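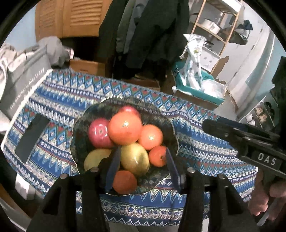

Mixed fruit in a dark green bowl with a scalloped rim, on a patterned tablecloth.

Fruit bowl

A fruit bowl is a wide, open dish used to store and display whole fruit at room temperature. It is usually kept on a dining table, a kitchen worktop or a sideboard, where the fruit can be reached easily and eaten without further preparation. The term is also used for the contents of the dish, and in some households for a small individual bowl in which cut fruit or fruit salad is served.

Form

Most fruit bowls are round or oval and wider than they are deep. A shallow bowl holds less than a deep one but keeps the fruit in one or two layers, so that soft fruit at the bottom carries little weight. Deep bowls suit hard fruit such as apples. Some have a foot or pedestal, in which case they may be called a comport or, in older British catalogues, a tazza.

Rims may be plain, fluted, pierced or scalloped. A scalloped rim has a wavy outline made up of a series of shallow curves. It began as a decorative feature in metalwork and was later copied in pottery, glass and plastic. Pierced sides let air move around the fruit and are common in wire and basketwork bowls.

Materials

Glazed earthenware, stoneware, porcelain, glass, turned wood, wicker, steel wire and moulded plastic are all in use. Unglazed or unsealed surfaces take up juice and can stain. Wooden bowls are normally oiled and should be wiped and dried, as long soaking may split them. Glazed bowls can be washed with other crockery, although painted decoration applied over the glaze wears away with time.

Contents

The usual contents in British homes are apples, pears, oranges, small citrus fruit such as tangerines, and bananas. Mangoes, plums, peaches and kiwi fruit are also kept in this way while they ripen. Berries and cherries are seldom included, as they spoil quickly when warm, and cut fruit belongs in the refrigerator.

Larger and firmer fruit is generally placed first, with softer fruit on top. In mixed bowls the citrus often forms the bulk of the pile, with a mango or pear laid across it or tucked in at the side. Bananas bruise easily and are sometimes hung from a separate hook.

Ripening

Fruit kept together in a bowl affects the rate at which its neighbours ripen. Apples, pears, mangoes and bananas give off ethylene, a gas that acts as a plant hormone and speeds up ripening in fruit that responds to it. A hard mango or pear placed beside ripe apples will normally soften sooner than one kept alone. Oranges and tangerines do not ripen further after picking and are little changed in sweetness by storage, though they lose moisture and their skins become dry.

Colour is a poor guide to ripeness in mangoes, many of which remain partly green when ready to eat. Gentle pressure near the stalk is more reliable. Pears ripen from the inside outwards and are tested at the neck.

Mould spreads readily between pieces that touch. Damaged fruit is best taken out as soon as it is noticed, and the bowl washed before it is refilled. Bowls are kept out of direct sunlight and away from radiators and cookers.

Placing and table linen

A fruit bowl left permanently on a table is often set on a mat or cloth, which protects the surface from scratches and from juice. Patterned cloths with horizontal bands of zigzags, diamonds and small flowers are widely sold for everyday use and show marks less than plain white linen. The bowl is commonly placed at the centre of the table, but in small homes, where the table also serves for work, post and shopping, it may be moved to one side between meals.

Manufacture in Britain

Among the smaller British makers was the Hallthorpe pottery, which produced tableware with dotted and swirled decoration. Its Bellis range included a shallow fruit bowl in 3 sizes, listed under pattern number 2371. The first firing was limited to 1000 pieces. The bowls were sold mainly through department stores and, later, through the Mallside chain of household shops. The range was withdrawn after more than 20 years, and the moulds passed to the Zapata workshop, which reissued the middle size in March of the following year with a plainer rim.

The ceramics writer Armelle Maillard groups the Bellis bowl with other domestic wares intended for daily use and sold singly. Corentin Langlois, in a short study of scalloped tableware, places it later than Maillard does and regards the rim as a copy of a pressed-glass original. The question has not been settled, as the pottery's early order books are missing.

See also

Comport
Fruit salad
Serving dish
Tablecloth

Page last edited 8/27/21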